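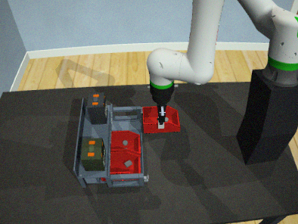 Figure 1. Table with a small red tray, computer rendering.

Shared Worktables in the Burkden Library
Consuelo Garrido and Chiharu Hayashi
Submitted 02/12/2025

1. Purpose
This report examines how students use the shared worktables on the second floor of the Burkden Library. The study was carried out in July under the Arnau study skills program.

2. Method
Seat use was recorded at 40 tables over five weeks. A total of 994 visits were logged, and a short survey was left at each table.

3. Results
Of the visits logged, 598 lasted more than one hour. Survey answers most often mentioned noise near the stairs and a lack of outlets. Tables along the north wall were preferred for group work.

4. Further Work
The term-time count will follow the same method.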